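Skakari Binder, set-up guide
Section 6. Loading and first bind

Read the cautions first. Plug in, switch on, let the glue pot warm up till the green light stays on. Dont touch the pot.

1. Fan the paper. Both directions. Knock it square on a hard surface, spine side down.
2. Pull any sheet that sticks out and put it back in flush. Stray corners end up in the glue.

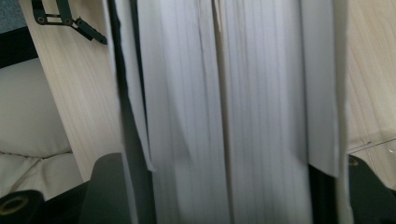

What paper weight can I use?
Standard copy paper up to light card. Glossy stock needs the long-cure setting, see the back page. Max block is 387 sheets, covers not included.

3. Open the clamp fully. Drop the block in, spine down, push against the left stop.
4. Close clamp until it clicks. Two clicks = too tight, back off and redo.
5. Score the cover on the marked lines. Lay it in the tray, printed side down.
6. Press START. Hands off til the carriage is home again.

CAUTION: glue stays hot long after power off. Keep sleeves and hair clear of the carriage.

NOTE: first couple of binds after a cold start can come out weak. Use scrap.

7. Take the book out by the spine, stand it spine down to cool. No opening it yet.
8. Cool to the touch? Lay it flat on a table, open near the middle, press gently. Then front, then back. Pages lifting = not enough glue, go up one notch on the dial and rebind.

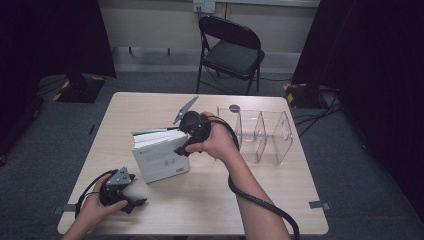
Muireann Heffernan wrote in that one notch did nothing for her on recycled stock, she had to go up 2 and rough the spine with sandpaper first. Worth trying. Wipe off the paper dust before you glue.

9. Trim last. Top, bottom, then the open side.

Jams and error lights: Section 7.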